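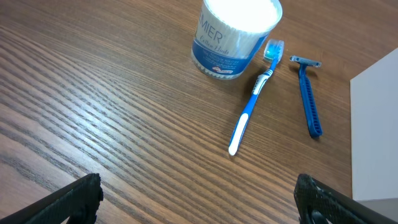 PEKWOOD, May — The Pidero Hill Race will return to the Farka Road this summer with a new finish, a new title sponsor and the same hill, which the organizers asked the county to lower and were told no. Entries open this month and are limited to 90 riders. Every bike goes through a check at sign-on, where the chief mechanic, Minoru Fujimoto, has strong feelings about dirty drivetrains. His advice is to buy white cotton swabs, the kind that come packed tight in a clear plastic tub, and run them around the derailleur pulleys the night before. Riders who think one swab will do it are invited to try.

The course covers 36 miles, starting behind the Pekwood fire station and following the river before turning left at the feed store. From there it gains 800 feet on the final climb, most of it after the sign that says "Scenic Overlook." The old finish was in the parking lot at the top, where last year's sprint was decided partly by a minivan backing out. The line has been moved to the straight stretch before the lot entrance. The minivan was not consulted.

"We listened to the riders," said race director Aurelia Wyss. "They wanted a safer finish, better food and less climbing. They're getting a safer finish and better food."

Hubmann, the Pekwood bakery that has supplied the post-race rolls for years, takes over as title sponsor. Winners in each category will receive a cash prize and a loaf. The loaf is large, and riders planning to pedal home should think about pockets. 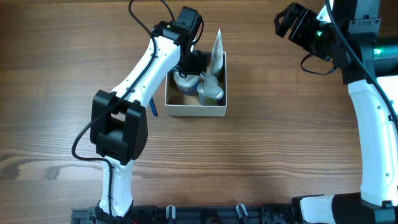 Categories and start times

There are separate fields for men and women, a juniors' race, and a masters' race for riders who would like it known that they used to be faster. The juniors leave first, at 8 a.m., and the masters last, at 9:15. A new category, 70 and Over, will start with the masters and be scored separately. Wyss expects it to be the most argued-over result of the day.

Radios and headphones are not allowed. Neither is drafting the lead car, which is driven by Wyss's brother-in-law and would be slow going anyway.

How to enter

Entry forms are at the Hubmann counter and on the Pidero race website. Phone entries will not be taken, after last year's confusion over who was Brian. Refunds are available until the field is full. After that, a place can be passed to another rider in the same category, provided both of them tell the race office.

Spectators can watch for free. Parking is at the school, and the overlook lot will be closed from 7 a.m. until the last rider is down.

Media contact: Aurelia Wyss, Pidero Hill Race office, Pekwood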